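Home arm picking up cloth, is the wrist cam the problem?
Shared Workshop Builds > Arms and Grippers

wustham_stelios
Monday, 9:14 pm
I've been at this since August in the Wusville shop. The arm reaches into a white bin, grabs one piece of cloth and lifts it out. Last night I ran 28 tries and called nearly all of them good. I'm thinking of writing it up as a kit.

nwanyama
Good by whose count? If it touched cloth and the jaws closed, that's not a pick. My cat can do that.

wustham_stelios
Good meaning cloth left the bin. I was standing right there. Wrist cam, during a move:

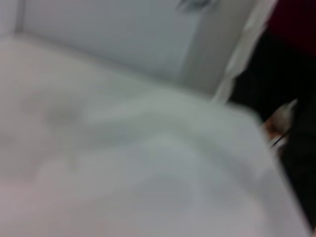 White cloth in the bin, arm moving. Wrist view.

Seidu Q
So white cloth against a pale wall, and all of it smeared. Where's your grasp point coming from? I can sort of see a ridge running across the middle and some gray patches on the left. I couldn't tell you which fold is on top, and I doubt your code can.

wustham_stelios
It picks the point before it moves. Frames in between get thrown out.

Seidu Q
Then post one of those. This one tells me your exposure is too long and that's all it tells me.

dzifa_n
I'm going to disagree with Seidu a little. Blur in the middle of a move doesn't matter if you stop before you look. I ran a Gosselin arm that way for a whole winter. What bugs me is white on white. Put a dark liner in the bin and run it again.

nwanyama
A dark liner makes it a different test. Laundry doesn't come with a liner.

dzifa_n
Nobody said laundry, Neema.

nwanyama
He said kit. People will put laundry in it.

Shabalala_N
What's the pale thing on the right with the thin dark line over it? Fingertip and a cable? If that's a cable I'd tie it back before anything else. I lost a Wekov servo lead to a loose loop.

wustham_stelios
Too blurred for me to swear to it. I'll check the cable run tomorrow. Exposure is on auto, so yes, fair point. I'll lock it and do 90 tries with the log on.

Seidu Q
And somebody else counting.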